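# The Driltelwood Penny

When the mint at Bresness decided, one rainy November, to strike a coin in honor of the Driltelwood ferry, my grandmother was the clerk who had to write the notice describing it.

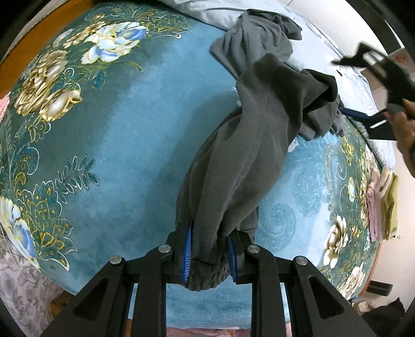

She had 25 lines to fill and she fretted over every one of them, bless her, because the engraver had given the ferry 2 funnels and the whole town knew it had only ever had one. Should she describe the coin or the boat? She walked all the way to Chisholm and back thinking it over — 5 miles, in her good shoes — and then she wrote, "a vessel, with smoke."

They struck 185 of them before the die cracked. I keep mine in the kitchen drawer, wrapped in her notice, and on slow evenings I still take it out and look for the smoke.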